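Centro de Escritura Académica Lira
Hilo · junio de 2022

1/ El Centro de Escritura Académica Lira informa a la comunidad estudiantil de las condiciones de su servicio de revisión de textos para el próximo periodo. Rogamos leer el hilo completo antes de enviar una solicitud.

2/ El servicio comprende la revisión de ortografía, sintaxis, coherencia y aparato de citas en trabajos de grado, tesinas y artículos. No incluye la redacción de capítulos ni de apartados sueltos. Las solicitudes en ese sentido serán devueltas sin trámite.

3/ Durante el último curso se atendieron 3261 solicitudes. Casi 520 correspondieron a memorias de proyecto de las titulaciones técnicas, que desde enero se gestionan por una vía propia.

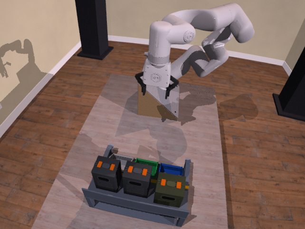

4/ Las memorias técnicas deberán remitirse con las figuras ya numeradas y con su pie definitivo. El equipo revisor comprobará que los términos empleados en el texto coincidan con los del pie. Si una figura muestra un brazo robótico con pinza de dos dedos sobre un soporte con tres cajas con tapa en la fila delantera, el texto no podrá llamarlas «recipientes» en una página y «módulos» en la siguiente. Las figuras generadas por simulación se identificarán como tales.

5/ Plazos. La revisión ordinaria se entrega en dos semanas. La revisión urgente queda reservada a quienes acrediten fecha de defensa fijada por su facultad.

6/ Extensión. Se admiten documentos de hasta 90 páginas, sin contar anexos. Los textos más largos se presentarán por partes, en el orden en que vayan a leerse, y siempre acompañados del índice general.

7/ Las solicitudes se tramitan exclusivamente a través de la plataforma Tarnora. Los borradores enviados por correo electrónico o por mensaje directo en esta red no se considerarán recibidos.

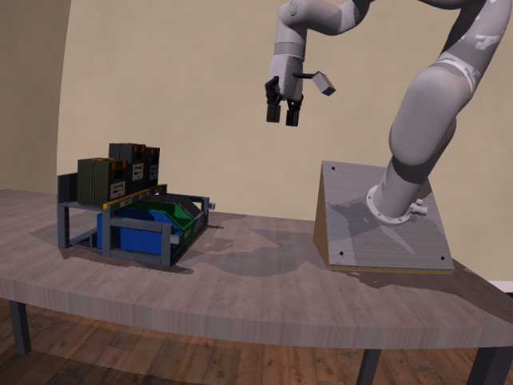 8/ Una vez registrado el documento en la plataforma, la persona solicitante recibirá un número de expediente. Conviene conservarlo: toda consulta posterior, incluidas las relativas a plazos, deberá citarlo.

9/ Confidencialidad. Los textos no se ceden a terceros ni se incorporan a repositorios de otras entidades. La copia de trabajo se elimina al cerrarse el expediente.

10/ La guía de citas Retden sustituye a la anterior en todas las revisiones. Los documentos ya iniciados con la guía antigua podrán concluirse con ella, siempre que se indique en el formulario.

11/ Las reclamaciones sobre una revisión entregada serán examinadas por una persona distinta de quien la realizó. La responsable de esta tarea es Tonantzin Bautista, coordinadora de calidad del Centro.

12/ El formulario y la guía están disponibles en la página del Centro, apartado «Revisión de textos».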